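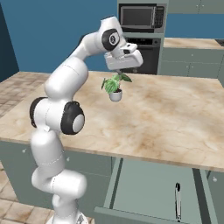
How Does a Robot Hand Hold On?

Pick up a mug. How hard did you squeeze? You didn't even think about it, right? A robot has to be told!

I test grippers (robot hands) in a pretend kitchen inside my computer. My favorites are the Flelley and the Zolano. Both have 2 fingers that pinch, but the Zolano opens wider, so it's great for chunky stuff like a flower pot. The Flelley is better with spoons.

Each one gets 3 tries at every job. Drop a pot in my kitchen and there's no dirt to sweep up, yay!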